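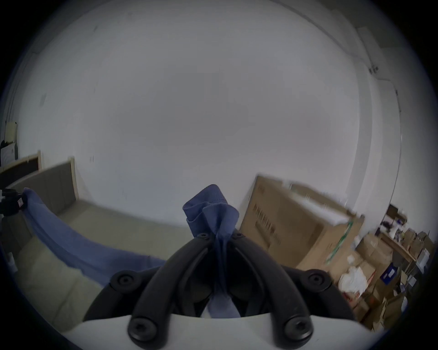

Learning to fold from the hand's point of view

A shirt has no fixed shape, and that is most of the trouble. A robot arm that can put the same bolt in the same hole all day will reach for a piece of cloth and close on air, or pick up two layers when it needed one. Sidra Tarar has spent much of the past two years on that second mistake.

Tarar leads the cloth handling work at Fletine, a small research company on the second floor of a former print shop. Her group's method skips the robot for most of the process. A person holds a gripper by hand, with a camera mounted behind the fingers, and does the job the robot will later be asked to do. They pinch a cloth, lift it, lay it down, pinch it again. The recordings go into a program that learns to predict the next movement of the gripper from what the camera sees.

Hand-held grippers are not new, and Tarar does not claim them. What her group changed is what gets recorded. In most collections of this kind, a bad grasp is thrown out. The person starts over, and the program sees only clean work. At Fletine the bad grasps stay in, along with whatever the person did to fix them.

"We were cutting out the part we needed," Tarar says. "The robot would get a bad pinch and have no idea what came next, because it had never seen one."

The group calls the method Lisow, after the street where the first office was. It adds one step to the usual routine. When a person notices that the grasp is wrong, they press a switch with the thumb and keep going. The press marks the moment. Later the program is trained to treat the seconds after each mark as a lesson of its own, and to recognize the view that came just before it.

The view matters more than Tarar expected. The fingers are always in it, in nearly the same place, and the cloth bunches between them in ways that say a good deal about what has been caught. A single layer twists tightly. Two layers tend to leave a thicker fold under the fingertips. People working the gripper pick this up in an afternoon without being told, and the program can pick it up too if it has enough examples of both.

Collecting them is slow, plain work. A session lasts 30 minutes, and no one does more than four in a day. The fingers are stiff to close and the wrist gets tired. People are asked to work in ordinary rooms, on sofas and beds and the tops of boxes, and to leave things where they are. An early set recorded on one clean table gave a program that did well on that table and poorly everywhere else.

The test the group reports is a simple one. A robot arm fitted with the same fingers is given a crumpled cloth and asked to lift it by one layer and spread it on a flat surface. It gets 5 tries per cloth. Trained on clean recordings alone, the arm finished fewer than half of its runs. Trained with the marked mistakes left in, it finished 70 percent. The total amount of recording was the same in both cases.

Most of the gain came after a first pinch had gone wrong. The two programs were close to equal on runs where the first grasp was good. The Lisow version was better at letting go, moving a short way along the edge, and trying again.

It still fails in ways that are easy to list. Very thin fabric slides out before the camera shows any change. Dark cloth against the dark fingers confuses it. Anything larger than a bath towel needs a second arm, and the group has not tried one. The switch is a weak point as well, as people press it late or forget it. Tarar has started to test a version that finds the moment by itself from the motion of the hand, with mixed results so far.

Two outside groups are trying the method. Vakulenko, which builds sorting lines for commercial laundries, wants to know if it holds up with damp towels. Zovlow, a maker of home care equipment, is looking at bed linens. Neither has results to share yet.

Fletine plans to release the recordings in April, mistakes included. Before then Tarar wants more sessions from people who have never held the gripper. Her own staff have become too careful with it, she says, and they no longer drop enough cloth.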